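Cevileck surface wiping software
Progress report to the Herrera fund
Period ending March
Prepared by Ewurabena Ankrah

Work in this period went mainly into perception and the contact controller. The planner was left as it stood at the last report, apart from two bug fixes by Fiifi Sarpong.

The wrist camera model now marks pen strokes and plain board as separate classes. Training used 3077 labelled images. Thin red lines are found reliably at close range. Soft shadows are still the main source of false marks – the model sometimes reads the edge of a dark patch as a smear and asks for a second pass. Socorro Puma is adding more images with uneven tone to the training set.

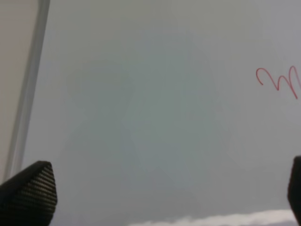

Figure 1. Wrist camera view of the board, with red pen at upper right and a darker patch across the middle.

The contact controller has been rewritten to run at 100 Hz in its own process. Before this, a slow perception step could hold up the force loop and the arm would press too hard for a moment. Afia Arthur has logged no such events since the change, though the test runs so far have been short.

Replay tooling is behind plan. We can step through camera and force logs together, but the clocks drift by about 2 ms over a long run and this has to be corrected by hand.

Next period: finish the clock fix, retrain with the new images, and start trials at the Standska site. Spending is within budget. We ask that the replay milestone be moved back to the next report.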